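Re: [demo-learning] Cable unplugging by hand guidance, how many takes do you keep?
From: Kidus Birhane

On Friday, R. at Povero wrote:

> We are setting up a disassembly cell for old office desktops and want
> to teach the arm to pull drive cables before the drive comes out.
> We have tried remote control with a stick and the operators hate it.
> Before we buy anything else I would like to hear from people who have
> done this inside a real case and not on a flat test board.
>
> 1. Did you guide the arm by hand or drive it from a distance?
> 2. How many recordings did you end up throwing away?
> 3. Did you clear the loose cables out of the way first?
>
> We can share our fixture drawings if they are of use to anyone.

Replying to the list as I had two private mails asking the same thing.

1. Both, in that order. We started at Wukoneck with remote control from a desk. It was fine for getting the gripper over the case and poor for everything after that. The person driving could not feel when a finger plate touched the drive cage, so they either stopped short of the connector or leaned on the sheet metal until the arm tripped its force limit. We moved to guiding by hand for the last part of the approach and the pull. The operator stands beside the case with one hand free, so they can change their mind partway through without having to look for a key on a keyboard.

We still use remote control for the long moves. Nobody gains anything from dragging the arm across the bench.

2. We have 1433 recordings of the drive cable task and dropped 113. Most of those were bad starts where the operator began moving before the recorder did. The others were cases where the connector came out with the wire harness instead of by its body. That looks like a success in the log and is the last thing you want the arm to copy. You will only find those by watching the video. We had 3 people recording and each of them labeled somebody else's takes.

One setting to check early is the delay between the joint readings and the wrist camera. Ours was 200 ms before we fixed it. At walking pace over the bench you would not notice. Down among the cables it means the picture shows the fingers in a place they have already left, and the model learns to close late. We recorded for most of April before we caught it and had to shift all of those files.

3. No, and I would advise against it. We did a first set with the loose cables tied back and the trained arm was lost as soon as we gave it a machine in normal condition. Leave the data cables and the power harness where they hang. The cables block the view, the gripper itself blocks a good deal more of it, and the model has to deal with both.

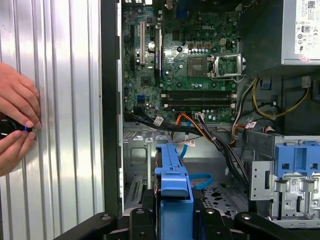
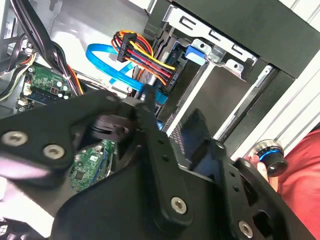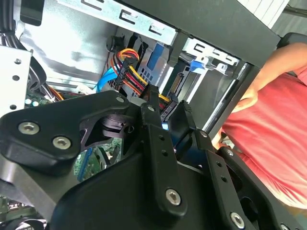 The approach angle matters more than I expected. If you come straight down, the finger links hide the connector for the last part of the move and the camera has nothing useful to say. We ask operators to come in at a slant, pause, and then close. The pause should be a real stop. We cut the recording into segments at the stops, and when someone drifts through one the segment boundary lands in a random spot. Some people find it hard to stop on purpose once they know the motion well. New operators often give cleaner recordings than experienced ones for that reason.

Things I would do differently:

Move the case between takes. We bolted the first one down and got a very good model of one position. Now we turn it a little and slide it a little before each recording. It adds time but it is cheaper than doing the set again.

Keep the operator's hand and arm out of the wrist view where you can, but do not throw away takes where they show. We tried filtering them out and lost good recordings. We then masked the right side of the picture for a week and that made things worse, as the mask also covered parts of the case. In the end we left them in and mixed in enough playback runs with no person nearby. That has been fine.

Record failed pulls on purpose, and label them. If a finger slips off the connector, let the operator back out and try again in the same take. The arm at Mekberg was trained only on clean pulls and after one slip it would go on closing on air.

Write down which case model each recording came from. We did not do this for the first batch and I am still sorting it out from the videos.

On the force limit, start low. Old plastic latches break, and a broken latch changes the task for every take after it. Alemneh wrote a small script that plots contact force against gripper opening for each take, and I can ask whether it may be posted here. It is plain Python and reads our log format, so you would have to change the loader.

R., yes please to the fixture drawings. Ours holds the case by the bottom edge and lets it rock when the pull is sideways. I would also like to know what stick your operators were using, and whether the trouble was with the stick or with the view they had. We changed both at once here and I can't tell you which of them helped.

I have not tried any of this on small form factor machines. If someone on the list has, please say how much room you had beside the drive and whether you needed narrower fingers.

Kidus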